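How to bring a two-armed robot into a small workplace without upsetting the people who already work there

Posted 9/18/24

I run the back half of a small refill and wash business in Saromdale. We take in used drinks bottles and cups from offices and events, clean them, check them, sort them and send them out again. There's a bigger sister site at Pirnden, and in May both of us started using arms for part of the bench work. I'd never trained a machine to do anything before (I still swear at the label printer), so I wrote things down as we went, and this page is those notes tidied up a bit.

It's aimed at whoever has been told "you're getting the robot" and now has to make it fit into a normal working day. If you want maths, you'll be disappointed!

Step 1: Talk to people before the crate turns up

We got this wrong. The crate arrived, everyone walked past it for a week, and by the time I called a meeting there were already three different stories going round about who was leaving. So have the meeting first. Say which jobs the arms will do, which they won't, and what happens to hours. If you don't know yet, say so and give a day when you will.

At Saromdale the answer was that hours stayed put and the bench rota changed. I put it in writing and pinned it by the kettle, and the mood improved a lot more from that bit of paper than from anything I'd said out loud.

Step 2: Pick one dull job and write it out

Go for something people are glad to hand over. For us it was picking up a bottle, holding it steady and bringing it to a cup for the pour check. Our morning run is 465 items, mostly bottles, and by the end of it your wrists know all about it.

Write the job out the way you'd explain it to a new starter. Where does the bottle stand? Where do you grip it? When is the cap off? Ours came to 20 lines, and two of my longest-serving people disagreed over line four (whether you bring the cup to the bottle or leave it standing). They'd worked next to each other for years and did it differently. Sort that out before you start teaching, or the machine gets a muddle of both.

Step 3: Clear the bench

Take everything off it. Mugs, tape, pens, the lot. We use a plain white top with white cloth hung behind it, and I'd recommend the same to anyone. Iron the cloth if you like, I gave up after the first go.

Mark the spots for your items on a paper plan and keep the plan somewhere else. Start in the same places each time, then begin shifting things a few centimetres once the basics are going well.

Step 4: Let the bench staff do the teaching

This is the bit I'd argue for hardest. Our supplier, Ledesma, offered to send their own person to do all the demonstrations, and we said thanks, but we'd like our own people trained up. The folk who've handled these bottles for years know things they'd never think to say, such as how far down to hold one when it's scuffed and a bit slippery.

Keep the sessions short. An hour is plenty, then swap. It's tiring in the head in a way that packing isn't, and people get cross with themselves when a grip goes wrong. Pay it as skilled time too. We moved everyone who teaches up a grade, and I had to fight for it, but I couldn't have asked them to do it otherwise.

Step 5: Check the grip before you check anything else

Stop at the point where the bottle is held and look at it properly. The fingers want to be on the body, well under the shoulder, one each side. If they're up by the neck, go back. The second hand should stay open and well away from the cup until you want it.
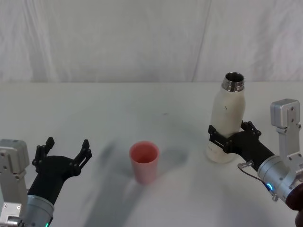
Do you need to take the cap off before the arm picks up the bottle?

Take it off first, at least while you're learning. Twisting a cap needs both hands working together, and it's a whole separate job to teach. We have a person uncapping into a tray, and the arms start from an open bottle.

Step 6: Keep a log that people will fill in

Ours is a clipboard. Date, who was teaching, how many goes, how many you'd keep, and a wide column for moaning. The moaning column is the most useful thing on there! That's where I learned that the stool was too low and that the afternoon sun made everyone squint.

We had 218 good runs logged before I let the arms near a proper order, and Lustden, our smallest customer, kindly agreed to be the first.

Step 7: Look at the rota again after a month

The work moves about. We've got less lifting now and a lot more checking, and some people love that while others miss having their hands busy. One of mine asked to go back on packing full time, and that's fine by me. Another has taken over the whole log and wants to learn the settings side, so I'm trying to get Ledesma to run a course nearer than Pirnden.

Ask everyone separately, because you'll get a different answer than you do in a group. I'm due to do my second round of chats next week, and I've promised to bring cake.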